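Flundholm Shape Sorter — Set-Up and Play Guide
Section 2: First Set-Up and First Games

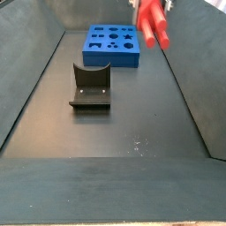

Welcome to the fun part! Section 1 covered unpacking and the spare parts form, so by now you should have the blue block, the bag of shapes and the folded game card in front of you. This section gets you from there to a first full round, and then on to a few games that our play testers kept asking to repeat.

The same steps apply to the standard set and to the Rurine edition. Where the two differ, a note says so.

2.1 Choosing a spot

1. Pick a flat, level surface with room on every side of the block. A floor, a low table or a big shallow tray all work well.
2. Wipe the surface and let it dry. Crumbs under the block make it rock.
3. If you can, pick a surface in a plain color. Small pieces are so much easier to spot against it, and a round moves along faster when no one is hunting for the star.

NOTE: A tray or bin with raised sides is a great choice for younger players. Dropped pieces stay close by, and clean-up takes almost no time.

CAUTION: Keep the block away from heaters, stoves and sunny windowsills. Heat can warp the edges of the holes, and a warped hole will never give you that nice snug fit again.

2.2 Placing the block

1. Set the block down with the holes facing up.
2. Press lightly on each corner in turn. If one corner dips, move the block to a flatter place.
3. Turn the block so the row with the arch-shaped hole is closest to the player. We call this the home row, and the rest of the guide counts from it.
4. Run a fingertip around the inside of every hole. Pull out any scraps of packing material you find.

The layout is three rows of three, and the star is the end hole of the middle row, on the player's right. If your star is on the left, the block is backward. Give it a half turn and you're set.

2.3 Sorting the shapes

Don't skip this one! Laying out the shapes before you play is a game all by itself, and it shows you right away if something is missing.

1. Empty the bag onto the surface, next to the block and clear of the holes.
2. Check the pieces against the list on your game card.
3. Put the simple shapes on one side: the round one, the oval one, the star.
4. Put the trickier shapes on the other side. These are the arch and the ones that go into paired or clustered holes.
5. Put the bag away out of reach of small children.

NOTE: A piece for a clustered hole has more than one end to line up. Look at the ends first, then at the block, and the match usually jumps right out at you.

WARNING: Choking hazard. Some pieces are small. An adult should stay with the players the whole time, and every piece should be picked up at the end.

2.4 The first round

1. Start with the round shape. It goes in the center hole of the block and it doesn't care which way you turn it, so it makes a lovely first success.
2. Hold the piece near the top, with the end that goes in pointing straight down.
3. Lower it until it touches the block, then turn it slowly until it drops into place. Let the piece do the work.
4. Move on to the oval, in the middle of the row farthest from the player. It has to be lined up, so take it slowly.
5. Try the star next. Line up one point and the others follow.
6. Leave the three-hole cluster for last. All of the ends have to be over their holes before you lower the piece — start with one end and swing the rest around to meet the holes.

CAUTION: Never hammer a piece or lean on it. If it won't go in with light pressure, it is tilted or it is over the wrong hole. Lift it clear, look again and have another try.

NOTE: New holes can feel tight for the first few rounds. They loosen up with use.

2.5 Games to try next

Far and near. Put the shapes a full arm's length from the block. The player brings them over one at a time and can't put a piece down on the way.

Farner's turn. Named after the workshop where our first sets were cut. After each piece goes in, give the block a quarter turn. The home row is never where you left it, and grown-ups find this one surprisingly hard!

Quiet hands. Cover the eyes and find the right hole by touch. Save the paired slots for experienced players.

Beat the card. Our game card lists a score of 122 for a perfect evening of play. The highest score sent in so far is 474, from a very determined family with the Rurine edition, which has extra bonus pieces. Send us yours!

2.6 Putting everything away

1. Take the pieces out one by one, pulling straight up.
2. Check them against the game card again.
3. Wipe the block with a damp cloth and dry it with a soft towel. Don't soak it.
4. Store the block flat, holes up, with nothing heavy on top.

If a piece has gone missing, look under the block before you order a new one. Replacement pieces are sold singly, and the order form is at the back of Section 1.

Guide updated 2026-10-01

Related guides
Section 1: Unpacking and Spare Parts
Section 3: Two-Player Games
Rurine Edition: Bonus Pieces and Scoring
Steinarsdóttir Stacking Rings — Set-Up Guide
Cleaning and Storing Your Flundholm Toys
Printable Game Cards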